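La cantante Brittany Sutherland presentará su nuevo repertorio en Plerkow

La cantante y compositora Brittany Sutherland actuará en mayo en la sala Grodley de Plerkow, con un repertorio formado casi por completo por canciones inéditas. El concierto empezará a las 20:30 y las puertas se abrirán una hora antes.

Música | Redacción
Compartir
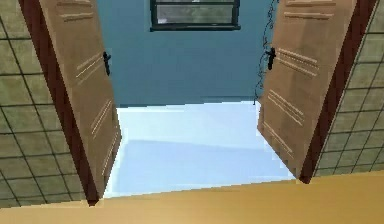
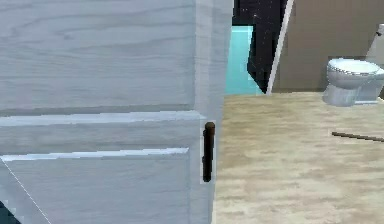

Sutherland llega a Plerkow después de una temporada dedicada a grabar en Erkham, su ciudad natal, junto al productor Gaétan Lapointe. El disco, todavía sin fecha de salida, tendrá 9 canciones y llevará por título «Li», el nombre del barrio donde la artista vivió hasta la adolescencia. El primer adelanto, «Dos hojas», toma su imagen central de una puerta de madera clara de dos hojas abiertas, con una habitación pequeña al otro lado, y habla del regreso a una casa familiar ya vacía de muebles. La cantante lo interpretará en directo por primera vez en este concierto.

«Escribí la letra en una tarde y tardé meses en encontrarle la melodía», explicó Sutherland en conversación telefónica con este medio. «Gaétan me pidió que la cantara más despacio. Yo no quería, pero tenía razón».

El nuevo material se aparta de los arreglos eléctricos de sus dos trabajos anteriores. La guitarra acústica y el acordeón llevan el peso de casi todos los temas, y la batería aparece solo en tres. Lapointe, que además toca el acordeón en la grabación, señaló que las voces se registraron en tomas completas, sin montar fragmentos de distintas sesiones.

«Hay respiraciones y algún ruido de la silla. Los dejamos», comentó el productor.

Sobre el escenario, Sutherland estará acompañada por Lapointe, la contrabajista Karine Kowalchuk y el percusionista Harpreet Campbell. Kowalchuk ya formó parte de la banda durante la gira anterior. Campbell se incorpora al grupo para estas fechas, tras varios años tocando con formaciones de jazz de Erkham.

La primera parte de la noche correrá a cargo de Jade MacPherson, cantautora de Plerkow, que tocará media hora a solas con la guitarra. MacPherson publicó el año pasado su primera maqueta y ha actuado en varios bares de la ciudad, aunque hasta ahora no lo había hecho en la Grodley. Las dos artistas tienen previsto cantar juntas un tema hacia el final del concierto. No han querido decir cuál.

La sala tiene un aforo de 645 personas para los conciertos de pie, pero en esta ocasión se colocarán butacas en la mitad delantera y la capacidad será menor. Según la organización, ya se han vendido más de 248 entradas. Las localidades de la zona trasera, sin asiento, siguen disponibles en la taquilla de la sala, que abre de 17:00 a 20:00, y en su página web. No se admitirán cambios de zona una vez comprada la entrada.

Los menores de 16 años deberán acudir acompañados de un adulto. El guardarropa funcionará con normalidad y la barra cerrará durante la actuación de MacPherson, a petición de la propia artista.

Tras el concierto de Plerkow, la banda volverá a Erkham para terminar las mezclas del disco. Sutherland adelantó que habrá una edición limitada en vinilo, con un cuadernillo de 48 páginas que reunirá las letras y los borradores escritos a mano. Los asistentes al concierto podrán reservarla esa misma noche en el puesto situado junto a la entrada, donde también se venderán sus discos anteriores.

La gira de presentación se anunciará cuando haya fecha de publicación. «Primero hay que acabarlo», dijo la cantante. «Quedan dos canciones que todavía no suenan como yo quiero, y una de ellas la vamos a tocar igualmente en la Grodley».

Etiquetas: conciertos, Plerkow, Brittany Sutherland, Jade MacPherson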